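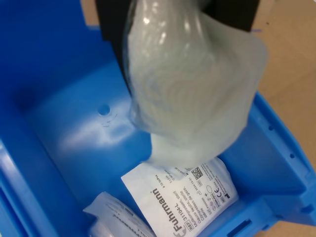
A blue plastic storage bin, seen from above.

Nilten's new porridge book is out in June!

Histside Kitchen has put 18 porridges from around the world into one small book, from sweet millet with dates to savoury rice with ginger and spring onion. Most need one pan and a wooden spoon, and the Tarigan coconut oats are ready in 17 minutes.
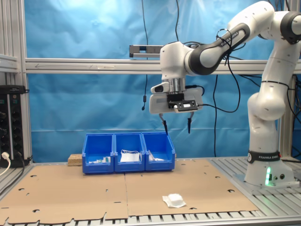 Franka Emika robotic arm above a row of bins.

Nilten is printing 2,160 copies, and we can't wait to see them in kitchens everywhere.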